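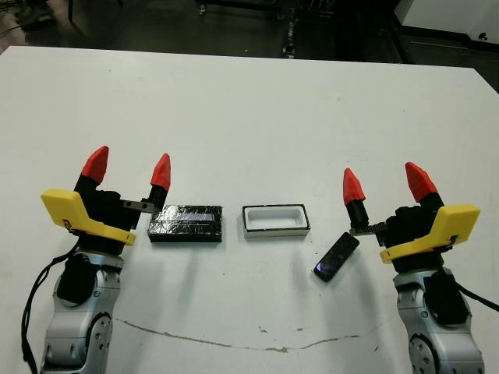 Hi all, and thanks for the kind words about the van!

Aisyah Mandagi wrote:
> Did you get the roof rack sorted before Wullia?
> And is the garage in Estel still open on Saturdays?

We did, though it took 2 trips and cost 500 more than I'd hoped (the side rails were the wrong length, of course). Estel is open until noon, so do go early. It's 634 km from us to Wullia, gravel for the last stretch, and she never missed a beat. I'll bring your jack back in October, I promise!

Hugs to everyone,
Borbély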